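Search this site
Enter keywords
Go

Print this page | E-mail this page

Delel opens the doors of its refitted hall in Carow

Carow, October - Delel is delighted to announce that its hall in Carow is back in use after 11 weeks of building work, and we can't wait for people to see it. The hall will be used for workshops, short courses and open evenings throughout the winter, and the first bookings have already come in from groups across the town.

Anyone who knew the old place will remember how gloomy it was by four in the afternoon. The lights were few and yellow, the false ceiling sagged near the stairs, and most visitors never knew how much height there was above them. The design team at Bastos wanted that height back. Out came the old ceiling tiles (38 sacks of them, all carried down by hand) and up went fresh white paint, new lights and a good deal of careful patching.

Bastos chose to leave part of the roof structure on show. White steel beams and cross bracing run overhead beside ribbed panels, and close by there is a tall, smooth white curve that sweeps right down to the floor. We love the mix of the two! Round ceiling lights and long fluorescent strips share the job of lighting the room, and the ventilation unit has gone up high on the ceiling, well out of everyone's way.
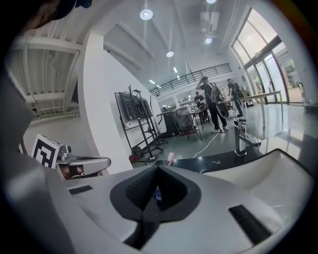

Brastia, whose evening classes used the hall for years before the work began, told us that the balcony was the part its members had been most worried about losing, and that several of them had gone straight up there on the first visit back. They also asked whether the railing could be left dark instead of painted white to match everything else. It has been.

The mezzanine balcony runs along the back of the room behind its metal railing, and it is going to be a lovely spot for watching a demonstration or just getting away from the bustle for five minutes with a cup of tea. Groups who book the hall can use the balcony at no extra charge. We do ask that bags and coats stay downstairs on the pegs so that the walkway is kept clear.

There are still 2 jobs to finish. The outside sign needs rehanging and the door to the side passage sticks in damp weather, so please use the main entrance for now.

The hall can be booked for a morning, an afternoon or an evening, with 3 sessions available each day. Open evenings start at 7pm and are free to attend - no ticket needed, just come along and have a good look round. Tea and coffee will be served until 9pm.

Booking forms are available from the Delel front desk in Carow. Members of the press who would like to visit before the first open evening are very welcome and should ask at the desk for a time.

ENDS

Contact us | Copyright Delel. All rights reserved. | Back to top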